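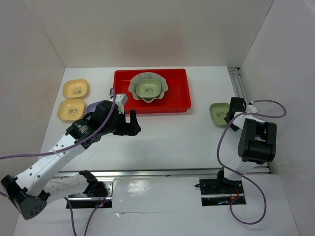
About Grallow

Grallow is a small cookery school in Trindusby, and we teach people of every age to make good, plain food and enjoy doing it. We started in April with one evening class in the back of the old bakery on Jin Street. Now we run 2 kitchens, a Saturday-style family club in the school holidays and a bread course that fills up faster than any of us expected!

Hongmei Peng set the school up after years of cooking for other people's restaurants. She still takes the beginners' class herself, and she still starts it with soup -- onions, stock, a bit of patience, and everyone goes home with supper. If you've never held a proper knife before, you're exactly who she wants to meet.

Our classes are small and pretty noisy. You'll cook from the first ten minutes, you'll taste everything, and you'll sit down together at the end to eat it. Evening classes start at half past six and last for two hours, though the dumpling night nearly always runs over (bring a tub for leftovers, and tell whoever's giving you a lift).

Last year about 220 people cooked with us. The youngest was 5, and came with her grandad to make flatbreads. We love that mix, and some of our best recipes have come from people who signed up to learn ours. The plum chutney in the shop is one of those.

Most of our vegetables come from Brurkix, the growers up the hill, who ring us in the morning to say what's ready. That means the menu can change at short notice -- we once swapped an entire pie class over to marrows, and 66 jars of marrow pickle later we were still finding things to do with them.

A single class costs £60, with all the ingredients and your meal included. We keep free places on every course for people who'd struggle with the fee. Just ask at the desk or drop us a line, and there's no form to fill in.

The kettle goes on at nine. Come in and say hello!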